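Stamen opens floor-reaching collection to outside research groups

Aug 22, 2025
By Hilde De Smet

Print this page
E-mail this page

GRARBY — Stamen has recorded 1,763 demonstrations of a legged robot reaching and placing its hand near the floor, and will share the full set with outside research groups, the company said.

The recordings were made at Stamen's Grarby site, where work on the collection began in April. Each one pairs the view from a small camera mounted at the robot's wrist or gripper with the joint positions logged at the same moment. The learning system is trained on both, and is meant to work out from them how the arm should move when the target is low and the robot's own body is partly in the way.

The practice area is a stretch of carpet marked out in yellow tape. Operators guide the arm through a reach, stop, reset and start again from a slightly different pose. A session runs for 40 reaches before the operator changes over.

"Low reaches are where our earlier model did worst," said Lawal Ekpo, who leads data collection at Stamen. "It had seen plenty of tabletops and almost no floor. We could have kept adjusting the software, but what it needed was more examples."

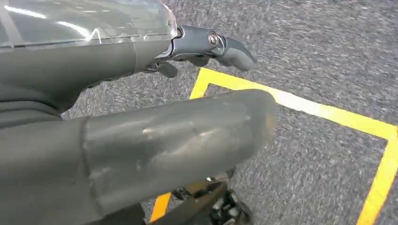

Ngozi Balogun said the hardest part of the job was resisting the urge to make every reach a tidy one. The system learns as much from a slow correction near the tape as it does from a clean approach, she said, and operators are now told to leave their corrections in.

Sessions are reviewed before they are added to the set. Reviewers remove recordings where the log and the camera have drifted out of step, and label the rest by starting pose. Reaches that miss the target are kept and labelled as misses. Stamen said an early version of the collection left them out, and the model trained on it had trouble recovering from small errors.

The collection was planned with Thambiah, which wrote the labelling guide, and Ziltley, which stores the recordings. The guide sets out 11 starting poses and the order in which operators should work through them. Two of the poses were added partway through, after operators reported that the wrist view was often blocked by other parts of the robot. 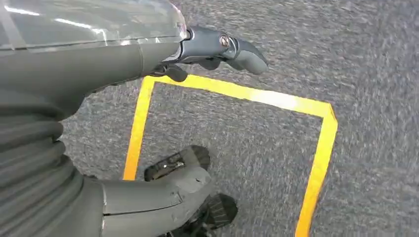 The robot's open hand over the edge of the taped practice area.

Research groups can apply for access through Stamen's Grarby office. Applicants will be asked for a short outline of the work they have in mind and the name of one person responsible for the files. There is no charge for non-commercial use.

Halima Ogunleye will answer questions about access and licensing. Technical questions on the labelling guide should go to Reginald Dunleavy at Thambiah.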